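Home Stories Kitchens & Baths Advice Archive Contact

Cooking in a small rental, two years on

August 2023

The couple who run the kitchen advice desk at Bendel have lived in the same rental on Doherty Street since they married. Their kitchen is narrow, with one window and a door that opens the wrong way. They agreed to talk about it on the condition that we leave their names out.

"The first winter we ate a lot of toast," she said. "There was a gas range from the previous tenant and the oven door didn't close. You had to lean a chair against it."

The landlord replaced the range in October. They paid for the rest themselves, and the bill came to $3,937. Of that, $1,829 went to an electrician, mostly for a new line from the panel in the basement.

"I'd budgeted for a countertop and forgotten about the wiring," he said. "Then the electrician opened the wall and was quiet for a while."

Both grew up with gas and had to learn a flat cooktop from scratch. She burned rice for a week. He still lifts the pan when he wants less heat, a habit from his mother's kitchen in Vinard.

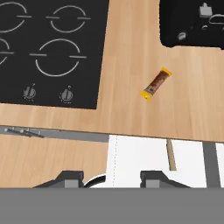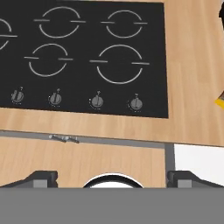
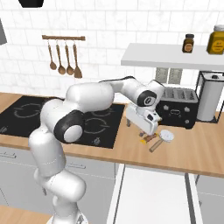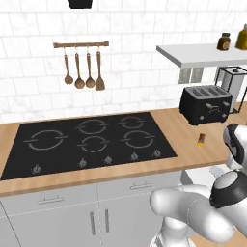

Asked what they would tell other renters, he said to get everything in writing, including who owns the appliances when the lease ends. Their own agreement is 17 lines long and took a month to settle. She said to spend money on the light first.

"We cooked under one bulb for most of a year," she said. "I couldn't tell if the onions were brown."

They shop twice a week at the Brevum market and keep very little in the house. Dry beans go under the bed. Guests are limited to 2, the number of spare chairs.

The lease is up next year and they haven't decided whether to renew. He wants a yard. She would like a dishwasher, and has started looking at listings closer to her work.

Related stories
What to ask before you sign a lease
A pantry in a hall closet
Reading an electrician's estimate
Vinard: moving back after college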